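Participants wanted: gripper handling rules, soft materials

Skidport workshop, Damham site. Paid sessions, closing date Fri 15 May

We need people to help test a draft set of handling rules for robot grippers working with soft stuff. Fiber, wadding, cloth, anything that snags or sheds. The draft is written. Now it needs people who will follow it to the letter and tell us where it falls down.

No robotics degree needed. If you've worked in a laundry, upholstery shop, packing line or lab, good. Operators who already run a cell, also good, but please say so when you write, we keep the groups seperate.

What you'd do: read a section, run the task as written, mark up what was unclear. Sections so far are pre-checks, contact with loose fiber, stopping and clearing, cleaning of fingers and work surface, logging. Short debrief after each. You will not be asked to write code.

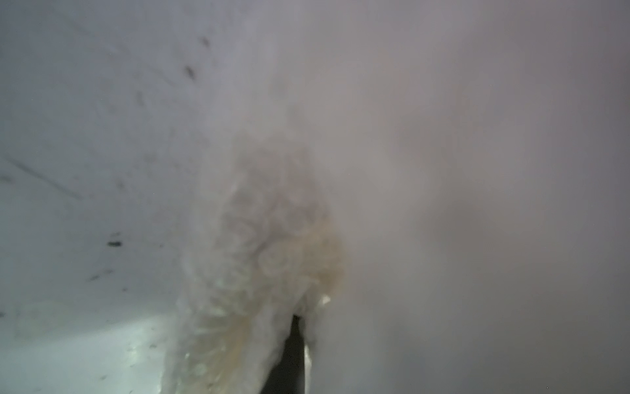 Gripper finger in fluffy white material, wrist camera view. Dark specks on the surface at left.

The contact and cleaning sections are the ones we argue over most. How much debris on a surface before you stop? Who decides, the operator or the checklist? What counts as a clear camera view? February draft said "clean" and left it there, which three reviewers read three ways. We want wording a new starter can use on a first shift.

Sessions are 4 hours with a break. Up to 10 people per group. Pay is 270 for one session, 300 if you also do the written review at home. Travel inside Damham not covered, sorry.

You must:
be 18 or over
be OK standing for most of the session
do the safety briefing before going near the cell, no exceptions, even if you've done one elswhere
tie back hair, no loose sleeves, no gloves near a moving arm

Comments get logged without names. You can stop at any point and still be paid for the session.

To apply: short email to Elspeth Halliday, subject line "soft handling". Say what work you've done and which days are out. No CV. Questions on the draft itself go to Innes Yule.

12 shares | 3 comments

Recent listings
Night shift cell operator, Skidport
Technical editor, part time, Berero
Safety trainer, Han project
Reviewers wanted: lockout checklist, second draft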